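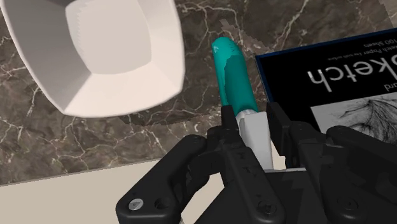 Figure 1. Counter scene in Nirkden, close view at the gripper, object held.

Robot Learning, Brirklow Summer School
Handout 4: Collecting demonstrations in simulation
Smaranda Dumitrescu
Lab session: Mon 16 June, Birkside building, lower floor

1. What we are collecting

In handout 3 we trained a small policy on a data set somebody else had made. This week you make your own. Each pair records 60 demonstrations of pick-and-place on the kitchen counter. Across the class this comes to 900, and everyone trains on the pooled set in week five.

A demonstration, for our purposes, is one complete attempt at one instruction, driven by a person, saved with everything the policy will be allowed to see and everything it will be asked to produce. The first group is the camera images, the joint positions, the gripper opening and the text of the instruction. The second group is the action at each time step.

Note what is missing from the first group. The simulator knows the exact pose of every object on the counter. Those poses are written to a separate file and used only for scoring. If you feed them to the policy by accident it will do very well in class and be of no use on a real arm.

2. Terms

Episode: from scene reset to the moment you press save or discard.
Step: one row in the log, holding one observation and one action.
Target: the object named in the instruction.
Distractor: any other movable object in the scene.
Success: decided by the checker, not by you. See section 6.

The word "trajectory" is used loosely in the reading. In Ledesma's notes it means the arm motion alone, without images. In the lecture slides it means the same thing as episode. I will try to stick to episode.

3. Why the scene is cluttered

A common first idea is to clear the counter and leave only the target. The policy learns faster that way, and the loss curve looks good. It then fails as soon as a second object is put down, having never needed to tell one thing from another.

So we leave things out on the counter: a bowl, a sketchbook, and depending on the draw, a soap dispenser, a ladle, a salt shaker. Several of these share colors. The turquoise handle of the ladle is close to the teal of the spray bottle, and a policy that has only learned "go to the blue-green thing" will sometimes go for the wrong one. We want examples that punish this shortcut, and you don't have to do anything special to get them. Take the layout the reset gives you and do the task.

Please don't reset again and again until you get an easy layout. The log records resets. More to the point, a set made only of easy layouts teaches the policy nothing about hard ones.

4. Driving the arm

You steer the gripper, and the solver works out the joints. Keep these in mind:

Approach in two moves. First bring the gripper over or beside the object, then close the distance. Episodes that come in on one long diagonal tend to clip a neighbor, often the rim of the bowl.

Watch both views. The close view tells you if the fingers are lined up with the object, but the gripper takes up a large part of the image and hides a good deal of what is near it. The wide view shows height and clearance.

Close fully before you lift. Wait for the gripper reading to stop changing, and only then go up.

Lift first, travel second. Get the object off the counter before moving sideways. 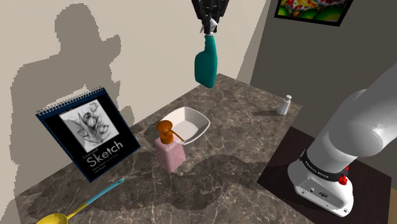
Once the object is up, pause briefly. A tall object held near one end can swing or tilt in the fingers, and if you start to travel right away you will be correcting for two motions at once. Half a second is plenty. Longer pauses cause a different problem: a policy trained on many still steps learns that holding still is a good answer, and it may stop in mid-air and never move again. The recorder trims idle stretches at the start and end of an episode but leaves those in the middle alone.

Then travel at a steady height, stop over the goal, lower, open, and back away. The episode ends after you have backed away. If you press save with the fingers still around the object the checker will mark a failure.

5. Mistakes and recoveries

Students always ask if a demonstration with a fumble in it should be thrown out. It depends on the kind of fumble.

Keep it if you missed the grasp, backed off and tried again with success. These are some of the most useful episodes we have. Your policy will miss too, and it needs to have seen what to do next.

Keep it if you bumped a distractor and it is still standing and still on the counter.

Discard it if the object passed through another object or through a finger. Nirkden does this now and then with thin parts - the ladle is the worst - and we don't want anyone learning from it.

Discard it if you forgot the instruction and moved the wrong object. Do not edit the instruction afterward to match what you did. It is tempting, and there is published work that relabels episodes this way with some care, but in a pooled set I want the text to come first and the motion second.

Last year's class discarded far too much. Almost 100 episodes with clean recoveries were deleted by people who thought they looked untidy, and the trained policy could not recover from a missed grasp at all.

6. The checker

After you press save, the checker tests three conditions: the target is inside the goal region, nothing is touching it except the surface it rests on, and it has been at rest for a full second. It writes pass or fail to the episode file. Leave this field alone. If you think the checker is wrong, keep the episode, write its number in your notes and show me in the lab.

One known fault: when the goal is the bowl and the target is longer than the bowl is wide, the object can rest across the rim and be marked as a fail. I count those as a pass for now and will fix the labels by hand.

7. Varying the images

Lighting and surface textures are drawn at random on each reset. You may get hard shadows on the walls, or a counter pattern with rough-looking patches. These are fine to record. Do not turn the variation off to make the picture easier to read. If a layout is so dark that you cannot find the target, discard it and note the reason.

8. What to hand in

One folder per pair, containing the episode files, your notes as a plain text file, and a page of writing that answers the following:

Which object was hardest to grasp, and what did you change in your approach over the session?
Did you and your partner drive differently? Pick two episodes with the same instruction, one from each of you, and compare the height of the gripper over time.
If you could add one more camera, where would you put it?

Swap drivers halfway through. A set recorded by one person has one person's habits in it, and the second question can't be answered without both of you.

Reading for next time: Ledesma's notes, the chapter on action chunking. Skip the proof at the end.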